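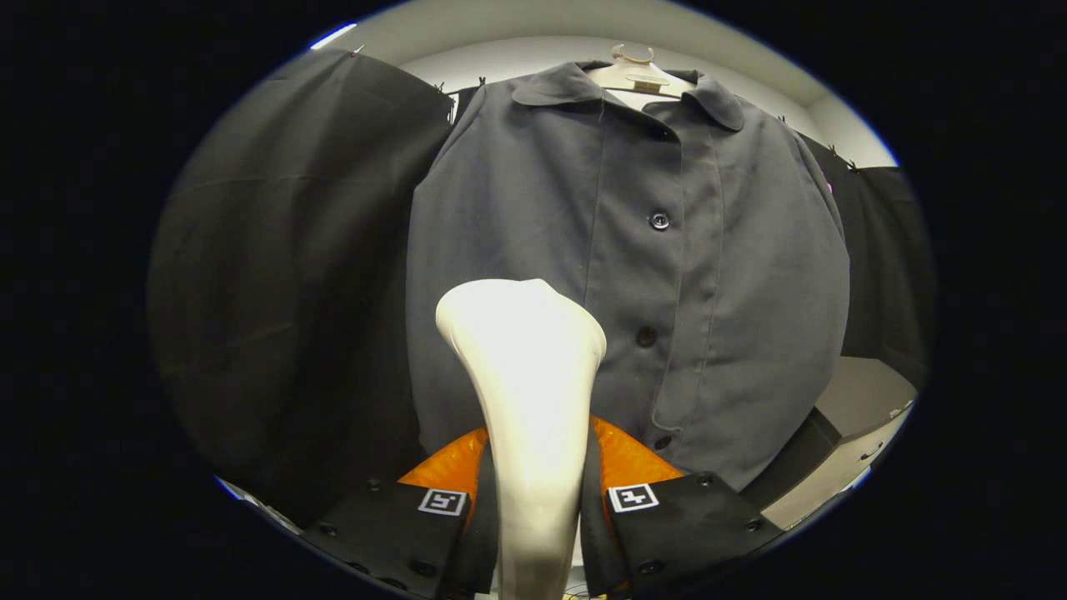 **Rirnero Student Robotics Club · Wardrobe Team · members' list**

**Subject:** Re: [wardrobe] which shirt are we using, and how many more

Hi all,

Answering the message below in pieces, because it asked four things and I only know three of them!

> Can we settle on one shirt for the hanging task? I did a batch with the striped one in October and now I hear it doesn't count. Also, where are we on the total, does the Zamov entry need both hands, and is anyone booking the Tralta room over break?

Shirt first. It's the gray button-up on the beige plastic hanger, with black clothes on the rail on both sides of it. Please leave it hanging front-out with the collar spread. I know the striped one was easier to see (I liked it too), but the task sheet says a plain shirt between dark neighbors, so that's what we're practicing. Your October batch isn't wasted, by the way. I moved it to the folder called "other shirts" and we can use it for the warm-up model.

The total: we have 2,689 good demos and the goal is still 3,000. I threw out 173 last night, mostly ones where the fingers closed on the placket and dragged the whole front of the shirt sideways. Go for the hanger or the shoulder, please, and come in slower than feels natural. If you bump a button, just stop and start that one over. Don't try to rescue it, I've watched a lot of rescues this week and they are painful.

Both hands: no. The Zamov rules say one gripper for the hanging round, two for folding. We're only signed up for hanging so far, and I'd love to keep it that way until spring.

One more thing while I have you. Check that both of the little square markers on the jaw pads are showing before you start a run. I lost most of an evening to a batch where the tracking kept dropping out and I blamed the software the entire time. Wipe them with the dry cloth in the MacBrayne box, not the wet one.

The room I can't answer. Last year we had to ask before the building closed, so if you've got the Tralta login, could you look and reply to the whole list? I can do two long sessions over break if we get in, and I'll bring the good snacks.

Upload names stay the same as before, all lowercase, no spaces (you know who you are).

See you at the rail,
your wardrobe lead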